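Why Is a Bell Made of Bronze?

Copper is a lovely metal. It's pinkish, it bends nicely and it carries electricity very well. Make a bell out of it, though, and you get something like a thud.

So people mix copper with tin. A mixture of metals is called an alloy, and this one is called bronze. Bell makers use 4 parts copper to 1 part tin, more or less, depending on whom they learned from and how stubborn they are.

Copper atoms sit in tidy rows that slide past each other. Tin atoms are a bit bigger, so they get in the way – like a large uncle in a cinema row. Now the rows can't slide easily, and the metal is harder.

Hard metal wobbles when you hit it, and it keeps wobbling. Your ears call that a note.

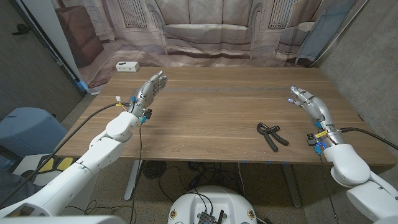
Too much tin is trouble, too. The bell turns brittle and may crack on its first Sunday, to the great joy of anyone who likes sleeping in.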